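Justimwood shop notebook
03/09/2024

Opened the kiln this morning and the satin white crawled again. Not everywhere, which is what bugs me. Out of five tiles I got two clean ones, and the rest have bare patches along the ridge where the glaze just pulled back and beaded up. Same bucket, same clay, same shelf! I had coffee, stared at them for a while, then started writing down everything I did differently.

The bucket first. I'd let it settle since before the holidays (last stir was sometime in December, going by the tape on the lid) and the bottom had gone to that hard putty you have to dig out with a paint stirrer. I sieved it and it still felt thick, so I added 426 grams of water and wrote the number on the lid. It looked like heavy cream after that, and I got impatient and dipped anyway. I think it was still too thick. When I scratched a spare tile with a needle tool, the dry layer came off in little flakes, like old wall paint. Flaky before it even goes in the kiln is a bad sign and I knew it.

Second thing is the bisque. Those tiles had been sitting on the open shelf by the slab roller, and that shelf gets everything: trimming dust, plaster crumbs, somebody's sandwich once. I wiped down part of the batch with a damp sponge, got distracted by the pug mill making its noise, and didn't mark which ones I'd wiped. So I can't say if the clean ones are the good ones. Dumb. Pencil mark on the back from now on, before the sponge comes out.

Third, the Gustholm clay. The new bags feel groggier than the last ones, and the ridges on the tiles are rougher. I hit one spare with 400 grit on the ridge only, rinsed it, and set it by the window to dry. It goes in the next load next to an untouched one. If the sanded ridge holds its glaze, great, we have something to talk about.

I don't think it's the firing. The Endetik controller shows the same curve as the last few loads and the witness cones look fine, nice even bend, tips just touching. The Rathore clear on the bottom shelf came out like glass, no pinholes, no complaints. So heat is off my list for now and I'm sticking with thickness and dust.

Plan for the next load: thin the bucket a bit more, shorter dip, wiped and unwiped tiles side by side (marked!!), and slow down the drying. I've been putting wet ware right on top of the warm kiln and I bet that's where some of the cracks start.

Also need more wax resist, a new sieve brush, and a lid that fits the small bucket. The old lid has been run over by the cart and only snaps on one side.

One more for me: look at the tiles on the white tabletop, never on the ware boards. On the brown boards I missed half the bare spots.

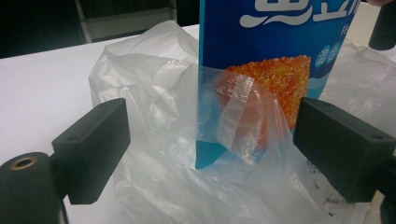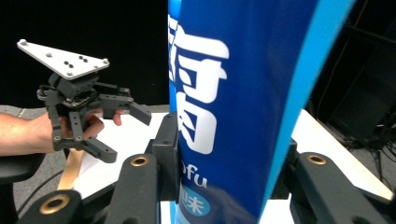
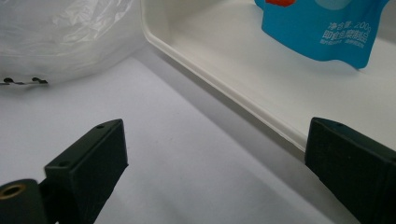 Added in pencil, different handwriting: Check the clay content before you thin it again. If there's a lot of raw ball clay in that white it's going to shrink and flake no matter how much water you pour in. Try swapping part of it for calcined kaolin in a small cup first, and leave the big bucket alone till we see a tile.

Okay, small cup first. I'll mix it tomorrow, scale needs batteries.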